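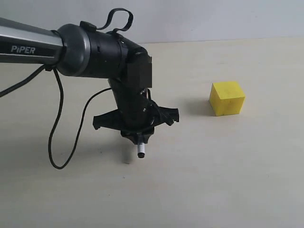
How do I check an online shop before I buy from it?

Look up who owns the shop, how long the site has been running and how it wants to be paid, and do all three before you put anything in the cart. The whole check takes about 10 minutes.

Guides > Shopping online > Checking a seller

Reading time: 3 min

Start with the contact page. A proper Australian business will list an ABN, a street address and a phone number. Copy the ABN into the free government lookup and see whether the name matches the one on the site. If the site calls itself Grimshaw Outdoor and the ABN belongs to a nail salon, close the tab.

Next, check the age of the domain. Type the web address into any WHOIS search and find the creation date. A shop that claims to have served Jukamby families for 87 years can still have a new website, but a domain registered last month with everything at 70 per cent off is a bad sign.

Read the returns page all the way through. Look for:

- a time limit, written as a number of days
- who pays the return postage
- the address that returns go to

If the return address is overseas and the site says it ships from Stistthorpe, email and ask why. Give them a couple of business days. I wouldn't order from a shop that can't answer a simple email.

Search for the shop's name along with the word "complaint", and skip the reviews on its own site. Then copy a sentence from one of its product descriptions and search for that in quotation marks. Scam shops often share the same text across dozens of sites, sometimes with the old shop's name left in.

Leave payment until last. Use a credit card or a service with buyer protection. Don't pay by bank transfer, gift card or crypto, even if there's a discount for it. Before you confirm, take a screenshot of the product page, the price and the delivery estimate, and save them in a folder with the order email - you'll need them if you have to lodge a dispute.

If the parcel hasn't turned up 7 days after the latest delivery date, write to the seller first and keep a copy. Your bank will want to see that you tried.

Related guides

How to lodge a chargeback with your bank
Brustero parcel texts: how to spot the fake ones
Buying second-hand from a marketplace listing
What to do if you've given out your card number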